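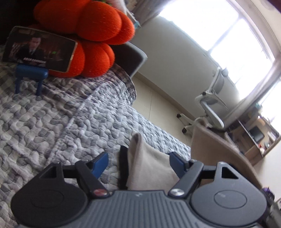
From: Dirk Leemans
To: handheld-collection list
Date: 2022-08-19
Subject: Re: Draft rules for recording in homes, section 4

Thanks for the comments so far. I have read all of them and will fold most into the next draft. Replies to the Herrera message are inline.

> Section 4 says the operator must "clear the area of personal items"
> before recording. We tried this at Grunero for two weeks. People
> spent longer tidying than recording, and the rooms ended up looking
> like a showroom. Can we drop it?

Yes, I would drop it as written. We want bedrooms with bedding, chairs and toys in them. What we do need is a short list of things that may not be readable in a recording. My proposal for 4.1:

4.1 Before the first take, the operator removes or covers mail, ID cards, medicine labels, family photos, and any paper with a name or address on it. Other belongings stay where they are.

> What about screens? 4.3 only mentions computers.

It should cover all screens, phones and tablets included. A phone playing a show on the bed is a different matter from one showing a chat, but a message can pop up over the show at any time. There is also the question of whether we may pass on somebody else's film or TV material, even when it is small and blurry. New text:

4.3 Screens in the work area are switched off or turned face down. If a screen was on during a take, the operator marks the take "screen visible" and the reviewer decides whether to mask it.

Masking is not free. Out of 1,001 takes in the Flotadik set, 70 were marked this way, and the reviewers at Umex masked 31 of them by hand. I would still keep those takes. Throwing them out would cost us more than the masking does.

> Does the same go for windows?

Only if you can see a street, a house number or a person through them. A window that is pure white in the recording gives nothing away. It can spoil the exposure on the fingertips, though, so 5.2 (lighting) now says to work with your back to the window where the room allows it. That is a "should" and will stay one.

> On soft surfaces: our operators keep pressing the fingers into the
> bedding. Is that a fault under section 6?

No. Contact with a bedspread or cushion is normal for folding and picking up cloth. It becomes a fault if fabric gets caught in a finger joint. Stop the take, free the cloth by hand, check that both fingers open all the way, and start a new take.

Still open: how long unmasked takes may be kept. Umex wants them gone by November, Herrera would like longer. Please send wording for 7.1 – full sentences, not just "agree" or "disagree."

Dirk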